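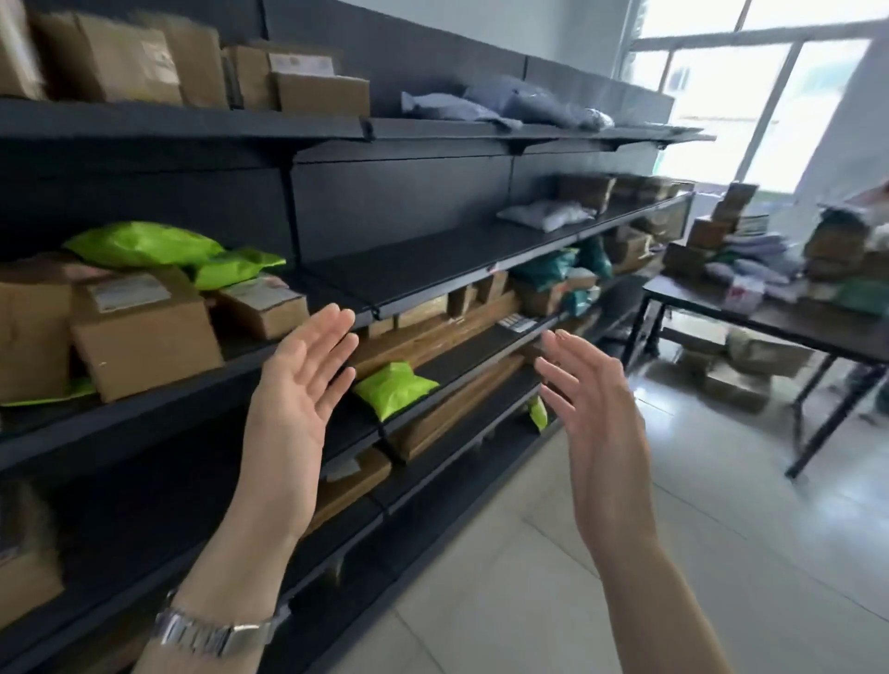
The Zernbridge residency register began as a fire-safety measure. Under a by-law passed in June, every adult living in a caravan, annexe or relocatable home within the shire must lodge a name, a date of birth, a site number and a thumbprint. Owners of fixed dwellings lodge nothing.

The shire puts the affected population at 3,575, spread across four parks, the largest of them at Utier, on the river flats. Non-compliance carries a fine of $2,000. The fine attaches to the person and the site separately, so a couple sharing one van can be billed three times.

Negin Parsa, a solicitor who acts for 85 of the Utier residents, has filed for judicial review on two grounds. The first is power: the enabling Act lets a council keep records "necessary for the management of land", and she argues that a thumbprint records a body. The second is discrimination by tenure. A household in a brick rental on the levee road faces the same flood and fire risk as one in the park behind it, and the by-law treats them differently.

The shire's answer rests on evacuation. Its emergency planner, Guido Testa, told the court in an affidavit that head counts after the last flood took 31 hours to reconcile, largely through duplicate and misspelt names. The prints are stored as templates – numerical summaries, with the original scan deleted – and he says they cannot be reconstructed.

Padmavathi Poduval, who lectures in information law, calls that claim broadly right and beside the point. A template can still be matched. The by-law sets no retention period and allows disclosure to "any agency with a proper interest", a phrase it leaves undefined.

At Utier, compliance is uneven. Gadisa Alemneh has lived on site 14 for nine years and lodged his details in the first week, then asked for a copy of the record. The shire replied that the register had no access procedure. Draft amendments add one, along with a two-year deletion rule. The thumbprint stays in, pending the court's ruling.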